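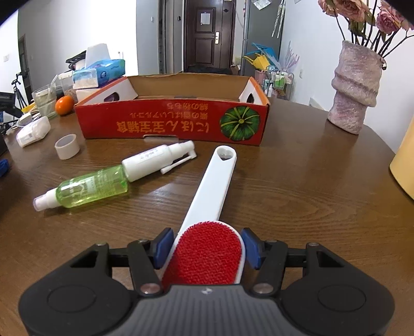
The hyphen has been given very little attention on this blog, and the omission has been noted by several readers in correspondence. The present entry is intended to correct it. It concerns compound modifiers, which is the name usually given to two or more words that act together to describe the noun that follows.

The occasion for writing is a style sheet. For six years I maintained the house style for Kosturik, a publisher of manuals and training booklets, and the sheet eventually ran to 248 entries. A large share of those entries dealt with hyphens. When the sheet was handed over to the Garcia office last January, the new editors asked that the hyphen section be reduced to a single page. I was not able to do so. I did, however, reduce it to principles that could be explained in ordinary language, and those principles are set out below for anyone who may find them useful.

## Before the noun

A compound modifier that stands before its noun is generally hyphenated when the reader might otherwise attach the words in the wrong order. A "small business owner" may be a person of modest height who owns a business or a person who owns a small business. Most readers will choose correctly, but they will have been asked to choose. The form "small-business owner" removes the question.

The same modifier placed after the noun usually needs no hyphen. One writes "a well-known rule" and "the rule is well known." This distinction is taught in most schools and forgotten by most adults, and I have corrected it more often than any other point of punctuation. Dictionaries differ on the matter, particularly with established adjectives, and a writer should select one dictionary and remain with it.

## Adverbs ending in -ly

No hyphen is used after an adverb ending in -ly. "A newly-appointed director" should be "a newly appointed director." The adverb can only modify the word that comes next, and so there is no risk of confusion.

Care is required with adjectives that happen to end in the same two letters. "Family-owned" and "early-morning" are properly hyphenated, as neither "family" nor "early" is serving as an -ly adverb there. A search-and-replace operation once removed every such hyphen from the Carnamier handbook, a document of 3,457 lines, on a Sunday evening before printing. The hyphens were restored by hand. I would advise against automated correction of this kind in any circumstances.

## Numbers and units

Numbers joined to a unit before a noun take a hyphen, and the unit remains singular: "a 3,000-word essay," "a six-foot ladder," "a ten-minute delay." After the noun, the hyphen is dropped and the plural returns: "the essay is 3,000 words long."

Ages follow the same pattern, with one complication. "A four-year-old child" has two hyphens, and so does "a four-year-old" when the phrase is used as a noun. "The child is four years old" has none. The form "a four year-old child" appears in print with regrettable frequency and suggests a quantity of very young children.

## Suspended hyphens

Where two modifiers share a second element, the first may be left hanging: "short- and long-term plans." The space after the first hyphen is correct and should not be closed. Many writers find the construction unattractive – I am among them – and it is perfectly acceptable to repeat the shared word or to recast the sentence.

## Prefixes

American usage tends to close up prefixes, so that "nonprofit," "preexisting" and "cooperate" are now written as single words. The principal exceptions are prefixes attached to a proper noun ("pre-Columbian") and cases in which the closed form would be mistaken for another word. To "re-sign" a contract is a very different act from to "resign." Similarly, one may "re-cover" a sofa without having lost it.

The Studolholm newsletter, to which I contributed a short column on usage, continued to print "co-operate" throughout my time there. The editors regarded it as a tradition. I raised the matter twice and then let it rest, and the spelling did no harm to anyone.

## A note on dashes

Readers have also asked whether a hyphen may stand in for a dash. In typed correspondence the substitution is common and the meaning is seldom in doubt. In published text the two marks should be kept apart: the hyphen joins words, and the dash separates parts of a sentence. My own practice is to use a short dash with a space on either side. Other house styles prefer a longer dash with no spaces. Either practice is acceptable, provided that it is followed from the first page to the last.

Comments remain open on this entry. Corrections to my own hyphens will be published in full and the text amended where they are sound. The next entry will take up the apostrophe in plural family names, a subject on which a number of holiday cards have already been forwarded to me.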